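Home | News | Interviews | Safety | Archive

Interview: The grip that did not let go

Wenche Söderlund runs the two-arm sorting bench at Riresero, where small containers are picked from a white table and moved into paper cups. In March one of the arms closed on a bottle, reported that it had opened again, and stayed shut. The cap came off under load and the contents went over the table and into a cable tray. No person was hurt. The bench was out of service for 33 hours.

Söderlund's account begins with the log. "The command to open was sent and acknowledged," she said. "The width reading went from closed to fully open in one step. A finger cannot move that fast. The reading should have been rejected there, and it was accepted."

The width value comes from an encoder in the gripper housing. According to Söderlund, the coupling between the encoder and the drive had worked loose, so that the encoder could turn by itself. The controller took the false value as proof that the fingers were apart and went on to the next step, a lift and a sideways move of 40 centimeters. The arm carried the bottle with it, and the bottle struck the rim of a cup.

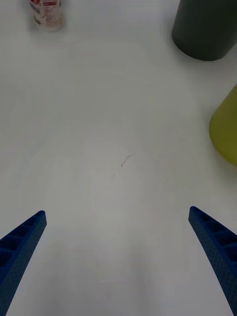

Open fingers over the table, from the wrist camera.

The wrist camera had a clear view during the fault. Its pictures were being stored but were not used in the decision to move. Gunvor Nordin, who wrote the control software, confirmed this. "The camera was there for finding objects," she said. "Once the object was found, the software stopped looking until the next cycle. The gripper could have been holding anything."

Nordin has since added a check. After each open command the software takes one picture and compares the position of the two fingertips with stored positions for open and closed. If the picture and the encoder disagree, the arm holds still and drive power to the gripper is cut. The check was run for 227 cycles with the encoder value falsified on purpose in part of them. It stopped the arm in every falsified cycle. It also stopped the arm in 2 cycles where nothing was wrong, both with strong side light on the fingers. Nordin considers that rate acceptable for the present and intends to store a second set of positions for bright conditions.

The printed fingers were examined early on and set aside as a cause. They have ribs and open cells, and they are meant to bend around a round object. Njål Vik, the technician who replaced the coupling, first suspected that a rib had caught on the bottle label. "I spent a morning on that," he said. "I put the label against the ribs every way I could think of. It slid off each time."

Vik also found that the set screw on the second arm had begun to back out. Neither screw had been fitted with thread locker. Both now are, and the torque is checked at the start of every month.
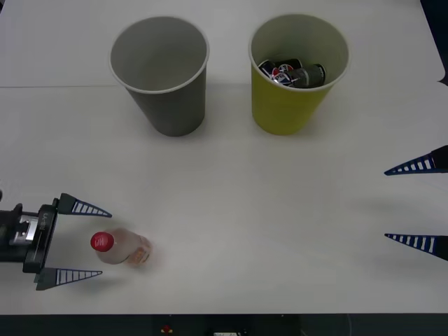

Vol. 2, p. 40

Work on the bench has resumed with both arms. A bottle with a red cap is again among the objects, lying on its side in front of the left gripper, with a gray and a yellow-green cup farther back. Söderlund kept the task as it was. "If I take the bottle away I have not tested the repair," she said.

The speed limit is new. With a closed container in the grip, either arm now moves at half its former rate. Söderlund expects to raise the limit in stages, after the light problem has been dealt with.

Asked about the emergency stop, she said that it worked when pressed. The operator at the time was at the far end of the bench and needed several seconds to reach it. A second button has been ordered. The cable tray has been moved as well, and its replacement has a closed lid.

One question remains open. The log shows three earlier cycles in which the width value jumped, each time by a small amount and without effect on the work. None raised an alarm. Nordin is going through the older logs to see when the jumps began.

Recent items
Candurik recalls wrist cable clamps
Holger Hovland on guarding low-force arms
Flemside test hall: notes from a visit
Fallahi torque sensors, second report
Letters: when to trust an encoder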